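Simulated grasping of tilted bowls: wrist view and contact results
Lunness Manipulation Forum > Methods
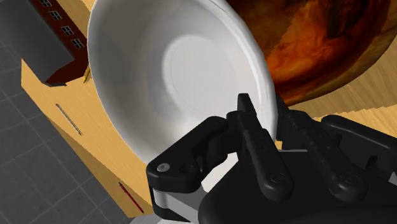

Wrist view from the simulator: gripper finger against the inner wall of the bowl.

v_longo
Posted 30 Nov 2019
We have completed 800 simulated trials of the rim grasp under the Haseo contact model. The policy receives the wrist view only. Failures were fewer than with the fixed overhead view, by 11 percentage points. Comments on the method are invited.

T.Morelli
The comparison does not appear to be fair. The overhead policy was trained in March on plain backgrounds. Your table has sticks, a model building and a patterned round object behind the bowl. Both policies should be trained on the same clutter.

v_longo
Both were retrained on the same 17 layouts. I accept that the report should state this clearly.

k_rondonuwu
My concern is the glossy interior. A smooth pale surface gives the network very little to work with, and real glaze will reflect the lamps. I would not claim transfer to hardware on this evidence.

T.Morelli
I agree with Kamarul. Please also publish the friction values.

v_longo
No claim of transfer is made. The friction values will be added to the appendix.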